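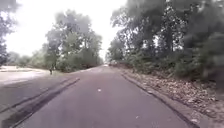
4.2 Guests and the grounds
The Havbridge hotel promises its guests "restorative walks." Of the 275 guests who answered our November survey, more than 8 in ten said the grounds had influenced their booking. Far fewer had set foot in them. Dlamini, comparing room rates at Farbridge, calls this the robe effect: people pay gladly for comforts they leave on the hook. Our interviews support her. One couple praised the fresh air at length, then conceded that they had met it between the taxi and the lobby.

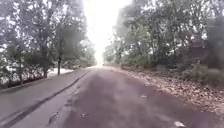

Figure 5. Paved path between trees, with a raised strip along the left side.

Room price had little bearing on walking. Breakfast hours had a great deal.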